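Minutes of the meeting on the visit to Velero
Held in the small meeting room at Hurnelano, January, started at 14.00

Present: the workshop group, the training group, two members of the purchasing office, and one guest from Willems, who joined for points 2 to 4.
Apologies: the safety office (comments received in writing, see point 5).

## 1. Minutes of the previous meeting

The minutes were approved with one correction. Under point 6 it must say "the loan of the trolley", and not "the sale of the trolley".

The action on the parking permits is closed. The action on the visitor badges is still open and moves to the next meeting.

## 2. Report from the visit

Fourteen of us went to the open day at Velero. The bus from Tunell was late, and for this reason the group missed the welcome talk. The hosts gave us a printed copy of the talk afterwards, and it is now in the shared folder.

The visit had two parts. The first part was a walk through the hall where the robot cells are built. Most of the cells were standing still because of the open day, so we could go near and ask questions. The second part was a demonstration in the simulation room, and this was for most of the group the more interesting part.

In the simulation room, the hosts prepare table tasks for a robot with two arms before anything is tried on the real machine. The operator sits at a desk and sees the table from the side of the robot. Everyone who wished could try it for a few minutes. The training group noted that the beginners moved the arms too fast, and that they looked only at one arm and forgot the other.

The hosts explained that a simulated table can be put back to its starting state with one key. With the real table, a person must do this by hand each time. In their plan for the demonstration week, each task is repeated 60 times in simulation, and after this they decide if it is ready for the workshop.
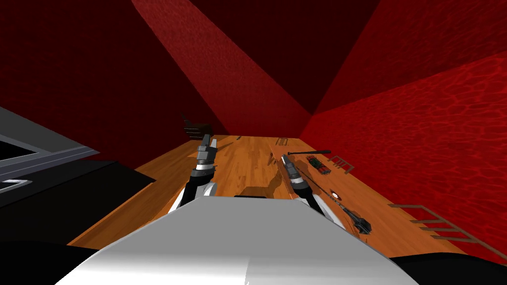 *Simulation room at Velero: the two arms over the table, with the small racks and the other objects.*

The guest from Willems asked why the walls around the simulated table are red and have a pattern. The hosts answered that colours and surfaces are changed between the runs, so that the control program does not learn to depend on one room. The purchasing office asked if this costs extra. It is included in the licence.

There was a discussion about the thin objects. Two members of the workshop group believe that a thin rod is the most difficult thing to pick up with a gripper of two fingers, also in reality. Others said that the racks will be more difficult, as the fingers can go between the bars and stay there. We did not see enough runs to say who is right. The question will be sent to the hosts by e-mail.

## 3. What we can use ourselves

The workshop group proposed to begin with one task only: putting hand tools back in their place at the end of a shift. It is a simple task to explain, and we have the tools already. The training group would prefer a sorting task, because mistakes are easier to see there. After some discussion it was agreed to begin with the hand tools and to keep the sorting task for later.

It was noted that our own benches are shorter than the ones in the hall at Velero. The workshop group will measure them before we ask for any drawings.

The guest from Willems offered to lend us a desk for the operator during one month. The offer was accepted with thanks. Transport must be paid by us.

## 4. Costs

The purchasing office presented the offer for the simulation licence. The price is 1599 euros for one year and one place. A second place is not needed at this moment.

The training group asked if a trial period is possible. According to the offer, we may use the program for 30 days without payment, but support by telephone is then not included. It was decided to start with the trial. The trial should not begin before the computer in the training room has been repaired – otherwise we lose the first days of it.

One member wished to have it written in the minutes that the costs for training hours are not in the offer. This was noted.

## 5. Safety

The written comments of the safety office were read aloud. The office has no objection to the simulation. For any work with a real arm, a new risk assessment must be made, and the one for the old packing line cannot be used again.

The office also asks that visitors at our own open day stay behind a fixed barrier, and not behind a tape on the floor as last year. The workshop group finds the barrier heavy to move but agrees.

## 6. Our own open day

It was agreed to show the simulation at our open day if the trial has gone well. Visitors will be able to try it in groups, 14 persons at the most in the room. The training group will write a short instruction on one page. The text must be understood by school pupils also.

It is still not decided if we use the big screen from the canteen or rent one. The canteen has said that its screen may be taken down only after lunch.

## 7. Actions

| Action | By | When |
|---|---|---|
| Send questions about thin objects and racks to Velero | Workshop group | This week |
| Measure the benches | Workshop group | Next meeting |
| Repair of the computer in the training room | Training group | Before the trial |
| Ask for the trial licence | Purchasing office | After the repair |
| Price for transport of the desk from Willems | Purchasing office | Next meeting |
| Instruction page for visitors | Training group | First draft in March |
| Visitor badges | Training group | Next meeting |

## 8. Any other business

A thank-you card will be sent to the hosts at Velero. Travel expenses for the bus must be handed in with the original ticket – a photo of the ticket is not accepted.

The meeting was closed at 15.40. The next meeting takes place in February in Tunell, same time.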